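Pronby Hallway Shoe Storage Notes
Version 3. Last revised March 26, 2019.

Contents

This folder holds the layout rules and item list for the shoe rack in the Pronby hallway set. The set covers indoor footwear only. Outdoor shoes are in the Pernum folder and follow different rules.

Files

items.csv: one row per shoe, left and right listed separately, 69 rows
layouts.csv: target tier and position for each pair, 740 rows
notes.txt: free-text remarks, mostly on strap colors

The two CSV files share the key shoe_id. Rows are separated by line feeds. Empty fields mean "not recorded" and should not be read as zero.

Rack

The rack has a black metal frame with slotted uprights and light wooden boards. The top shelf is flat. The tiers under it are for shoes, and each has its own number in layouts.csv, counted from the top down. The top shelf is tier 0 and takes no footwear in any layout.

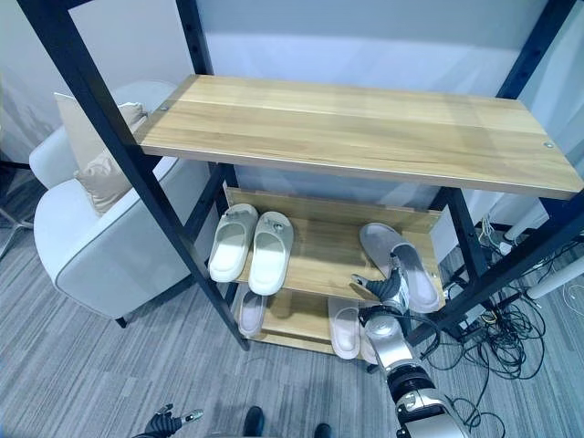 Slides are sorted by strap color before they are sorted by size. White and grey go on tier 1, pink on tier 2. White takes the left half of tier 1 and grey the right half. Toes point to the back. A slide lying at an angle is coded "skew" in the state column, and a slide without its mate on the same tier is coded "single". Both codes can apply to one shoe.

Where one shoe hides part of another, the lower one is still listed, with visibility set to "part".

Known problems

In the November version, 13 grey slides were entered as white. These rows have been corrected. The old file is kept as items_old.csv and should not be merged with the new one.

Pale pink and pink are a single value in the color column.

Sizes are missing for the Pralik pairs.

Contact

Baranauskienė, Pronby. Send corrections with the shoe_id and the column name.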